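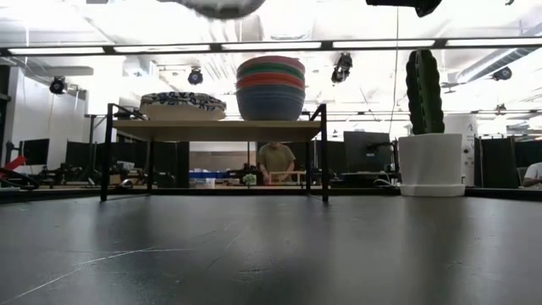

¡Por fin tengo baldita! Llevaba desde abril detrás de una estantería pequeña para poner encima de la mesa y estoy contentísima, así que hilo sobre cosas mínimas que alegran la casa 🧵

Es lo más sencillo del mundo: patas negras de metal y una tabla de madera clara. Lo que me enamoró son las esquinas, que suben un poquito por encima de la madera. La mía es de Florden (también miré la de Wernstead, muy bonita, pero no me cabía).

Y los cuencos!!! De plástico, metidos unos dentro de otros, con los bordes asomando en rojo rosado, verde, rojo anaranjado... y el grande de abajo en azul grisáceo. Antes vivían al fondo de un armario y cada vez que sacaba uno se me caían los demás encima. Ahora los veo cada mañana y me ponen de buen humor.

Al lado, la pieza ovalada con dibujo azul, negro y blanco. La encontré en un mercadillo de Fleditz por 4 euros y me la traje en el tren sobre las rodillas, muerta de miedo por si le daba un golpe. Todavía no he decidido qué guardar dentro. ¿Llaves? ¿Limones? Se admiten ideas.

El cactus es artificial, sí. He matado plantas de verdad para dar y tomar, y este sigue verde y altísimo en su maceta blanca. Probé a subirlo a la balda, pero prefiero verlo directamente en la mesa, a la derecha. Me encanta cómo destaca el blanco contra el gris oscuro!

La mesa tiene sus arañazos y ahí se van a quedar. Una vez compré una cera para disimularlos y la devolví sin abrir. Con los colores encima ni me fijo.

Pregunta para quien haya llegado hasta aquí: ¿qué pondríais en el hueco de debajo de la balda? Yo dudo entre los paños doblados y un par de libros de recetas. Mañana hago pruebas y os cuento 💙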